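Fidness is looking for households in Flellcombe to try out Doolan, our home helper robot, before it goes on sale. We would love to hear from renters, retirees, busy families and anyone who has ever put off a small job around the house. Office chairs and their levers are on the list of things we want Doolan to get better at.
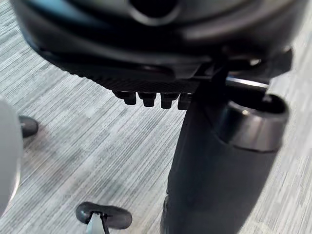
Do I need to know anything about robots? None at all, and a trainer will stay with you for the whole visit.

Visits last 60 minutes and we have room for 25 homes. Shoes to put away, a rug to get around, cords along the wall – please leave it all just as it is.
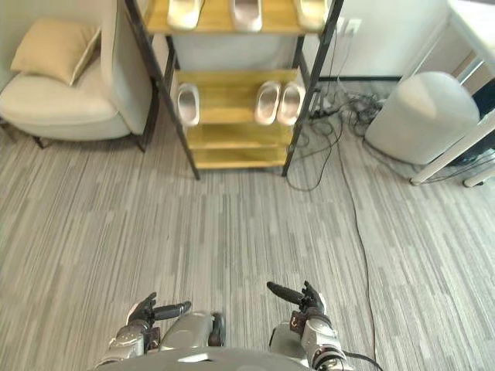 Troels Bech wrote to us after the March round that he would happily have kept it another week, though he found the voice prompts a bit loud.

To put your name down, ring Rawiri Prendergast by Friday and quote 1514.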